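Kerkine Food Days vs. Tiseo Street Table, can only do one
Trip Planning > Food Fairs and Festivals

Started by saltedplum
Posted 4/19/19

Hello all, long-time reader and very occasional poster. My sister and I have been saving up for a proper eating trip and we have it narrowed down to two, the Kerkine Food Days and the Tiseo Street Table. They fall on the same weekend this year (why do they do this to us!) so we really do have to choose. We've been to neither. She likes sweets and anything fried, I like fish and sitting down, and we're both hopeless in crowds after the first couple of hours. Our budget is $700 for the pair of us once we get there, not counting the room. I've read the official pages until my eyes crossed and they both make it sound like heaven, so I'd love to hear from people who have been.

Reply by ovenmitt_mary
Oh, Kerkine, Kerkine, Kerkine! I've gone every year I could manage it and I'd go tomorrow if somebody would watch my dogs. The smoked carp stalls down by the water are worth the trip all by themselves, and there are long tables with benches where people will scoot over for you and then insist you try what they're having. Entry is free, you just pay for what you eat, and two people would have a hard time spending $100 in a day unless you get into the cheese hall (don't go into the cheese hall with a suitcase that still has room in it, ask me how I know).

Reply by brinejar
I'm going to disagree with Mary, with affection. Kerkine used to be like that. When I went last time the line for the carp was so long that we gave up and ate crackers in the car. Tiseo has only 2 streets closed off but they space the stalls out nicely and there's shade. The fried dough with orange honey is the thing to get, your sister will be very happy. You do buy tokens up front and they don't refund the leftovers, and that annoyed me more than it should have.

Reply by ovenmitt_mary
Brinejar, what time did you go for the carp? You have to be there before eleven, dear. By one o'clock it's hopeless and always has been. I'll grant you the shade.

Reply by brinejar
It was one o'clock. I'm on vacation, I'm not getting up early for a fish.

Reply by tworivers_pete
Hi saltedplum, welcome out of the shadows. Has anyone brought up the Gradulum expo? It's in January so it wouldn't clash with either of these, and it's indoors, with chairs, and a fish section that goes on and on. More of a trade show, I admit, but the public is let in on the last day and exhibitors would much sooner feed you than carry it all home. I have a soft spot for it. 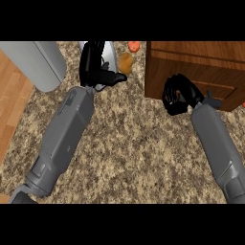 Simulated room, two gray arms with black grippers over speckled carpet

Anyway, the tasting counters are what you'd go for. Last time I came away with four kinds of mustard and a pickled lemon I still think about.

Reply by figandfennel
Pete, you recommend Gradulum in every single thread, and one of these days I'm going to go just so I can argue with you properly. I did look it up once and a public ticket was $200, and for that money I want a tablecloth.

Reply by tworivers_pete
It's less if you buy early! But yes, fair, it isn't cheap, and the coffee is bad.

Reply by figandfennel
For saltedplum's question, I've done both, and I'd say Tiseo if you want a gentle couple of days and Kerkine if you want to come home needing a rest. One practical thing about Tiseo, the little hotels near the square fill up early, so look at Amini instead. It's a short bus ride and the bus runs late on festival nights. We stayed over a bakery there and woke up to the smell of sesame rings, and I've been trying to talk my husband into moving ever since.

Reply by brinejar
Seconding Amini. Take small bills for the bus, the driver will not break a large one and he'll tell you so at some length.

Reply by ovenmitt_mary
There's not one decent piece of fish at Tiseo, though, and she did say fish. I'm only mentioning it.

Reply by brinejar
There's a grilled sardine stall at the top of the hill, Mary. You'd have seen it if you ever went.

Reply by saltedplum
You are all wonderful, thank you so much. I read the whole thread out loud to my sister over supper, and she stopped listening to anything else once we got to the fried dough with orange honey, so I believe it's Tiseo, with a room in Amini if we can get one. Mary, I promise I'll do Kerkine another year and I'll be in the carp line by ten thirty. Does anyone remember whether the token booth takes cards?

Reply by brinejar
Cash only when I was there. Buy fewer than you think you need, you can always go back for more.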